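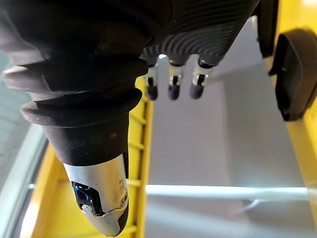

## Keep the Carnberg Reading Room Open in the Evening

The council of Carnberg proposes to close the public reading room at 5 p.m. from September. The stated reason is low use after that hour. This association asks the council to withdraw the proposal.

The case for closure rests on a single figure. Last year the room recorded 1,714 evening visits, fewer than in the morning or the afternoon. A visit, however, is a poor measure of what a reading room does. A person who stops in to return a book and a person who studies for two hours are each entered once in the register.

Evening readers are, for the most part, people who work. Shift staff from the Batora mill cannot come at noon. Students from Fluden arrive on the late bus and have no other quiet place to sit - the school locks its doors at four.

Leonardo Lombardi has argued in the council's bulletin that these readers may use the online catalog instead. The catalog is a good service, and we supported its purchase. It does not supply a desk, a lamp or a librarian.

We accept that savings must be found. Čestmír Pešek has suggested opening 20 minutes later each morning and keeping two late evenings a week. That plan deserves a proper hearing before any change is made to the hours, and we request that it be placed on the agenda of the next open meeting.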